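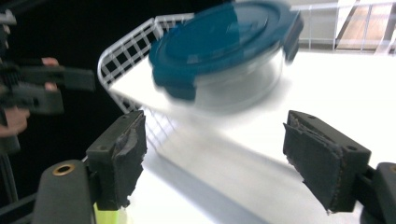
How many times should you repeat one kitchen chore when you're recording it for a learning system?

Start with 200 good ones, then look at what you've got before doing more.

I learned this the slow way on Reredari, our putting-away-containers project. I had 3,000 in my head as the magic number and just plowed ahead (so keen!), and by the time I checked, I'd made nearly every one with the same box in the same spot. So now I move things between takes -- turn a box a little, slide the rack back, swap which one goes first.

A few other things that help me:

Wipe the lids before you start. Greasy ones slide.

Keep your elbows low and your speed steady. If you'd feel silly doing it that slowly at your own sink, speed up a bit.

Stop after about 14 takes and shake out your hands. Mine get sloppy after that and the sloppy ones all end up in the trash folder anyway.

Save your fumbles separately -- I name mine with an F up front, and Kolev sorts them to the bottom.

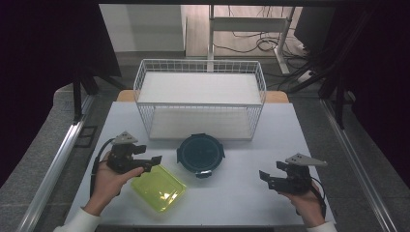

Two grippers, two containers and the wire rack.

Next I'm trying mugs, and I'm a little scared of the handles.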